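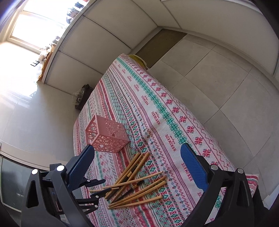 Drirstead, 6 Jan 2019

Members' Forum > Local Music > Trimby Sessions: change to demo submissions

YKakakhel (moderator)
Members are advised that demo submissions for the February session will be limited to one track per act. The recording must not have been released before 2017. Entries should be sent to the session desk under the act's usual name.
Yasir Kakakhel

stotness_choir
We wish to record an objection. A single track does not represent a group that sings both with and without accompaniment. Two short pieces would be fairer.

Prajapati Quartet
We support the limit. The panel received 46 entries last time and our second track was plainly not heard.

stotness_choir
With respect, that is an argument for a larger panel.

lowpass2222
Could the moderator confirm whether a live recording is acceptable? Ours runs to eight minutes, including the tuning.

YKakakhel (moderator)
Live recordings are accepted. Please remove the tuning. The request for two pieces has been passed to the panel, but the present rule stands until members are told otherwise.

stotness_choir
Noted. We shall submit the unaccompanied piece under protest.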